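Two Days in Sirance, With Good Shoes and a Bigger Appetite

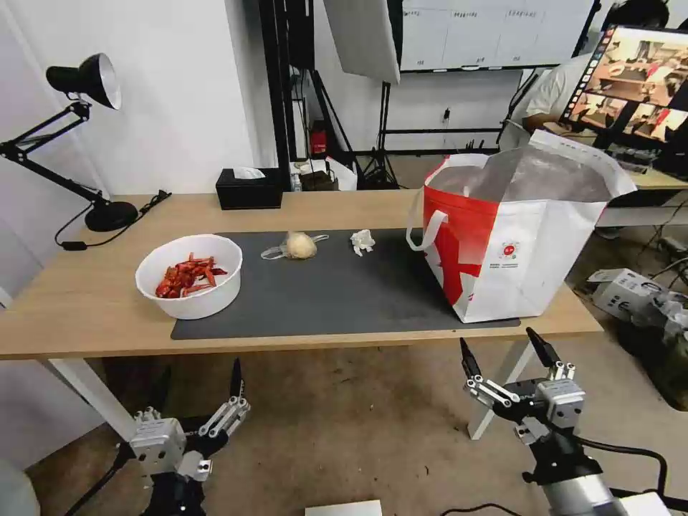 I went to Sirance for the old houses, and I want that on the record, since I came home talking mostly about lunch. The town sits on a bend of the river 90 minutes by slow train from Dogar, and if you like porches, tall windows and staircases that creak in an important way, you'll be happy before you've left the station street. My plan was strict: mansion in the morning, museum in the afternoon, early to bed. The plan lasted until the covered market on Flarkow Street, where everybody seemed to be buying for supper at once, and I stood there wanting all of it. Dried red chili peppers like the ones heaped in that white bowl, a pale bulb in a clear plastic bag, a big red and white tote with plenty of room left in it — give me that much and I've stopped being a tourist and started planning a stew. I had to be at Zuren House by eleven. I ran.

Zuren House is the one on all the postcards, and it's worth it. The family made its money in river freight and then spent it on plaster ceilings. You go around with a guide, 19 people to a group at most, and ours let us linger in the upstairs library, where a ladder on brass rails still rolls along the shelves. There are 3054 books up there, and the guide knows the number because the last owner wrote it inside the door in pencil. I loved that pencil mark more than the ballroom. The ballroom is fine! It's just very pink.

Don't skip the kitchen wing out back. A lot of people peel off for the gift shop at that point, and they miss the bread oven, the cold room and a wall of little servants' bells with the room names painted underneath. One of them says "Aunt." I asked which aunt and got a shrug.

After that I walked down to the Flarkow mill, a squat brick building that grinds nothing these days and holds the town museum instead. Downstairs is flood history, with high-water lines painted on the wall (one was well above my head, and I'm not short). Upstairs they've hung quilts, ferry signs and a whole case of hotel keys from places that closed long ago. I could've spent an hour on the keys alone. The labels are typed and a bit wobbly and I hope they never replace them.

My second day was slower. There's a footpath along the river that starts behind the mill and goes to the old ferry landing, flat the whole way, with benches wherever the view opens up. I went in September, when the mornings were cool and the light on the water was almost silly. Coming back, take the upper road for the cottages with the carved gables. They're private, so look from the sidewalk.

Now, food. Eat at the market if you can stand to eat on your feet. If you want a chair, the Dogar Room across from the station does a peppery bean soup and a plum cake that I ordered twice, on both days.

Zuren House. 2 Mill Terrace. Guided tours mornings and afternoons, closed in winter, admission fee. Stairs throughout, no elevator.

Flarkow Mill Museum. On the river below the bridge. Free, donations welcome. Ground floor is step-free.

Covered market. Flarkow Street. Mornings only, and bring a bag.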